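The desk under the loft bed was sold to us as a study zone. Clollholm, whose flat-pack kept us busy for 9 hours, promised "a calm place to think". Thinking has yet to be scheduled.

What the space does well is collect. A paper cup arrives, then a tissue, then a second tissue to keep the first company. The cables have been breeding since April.
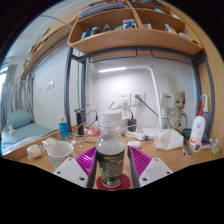 The one concession to order is a round red coaster, the survivor of a set of 3 from Turunen. Everything else puts up with bare wood. Clear the lot on a Thursday and you gain a fine view of the wall sockets, plus somewhere to put down a cup.

My advice, after 40 minutes of tidying, is to start with the tissues. They put up the least fight, and you can stop there with some dignity.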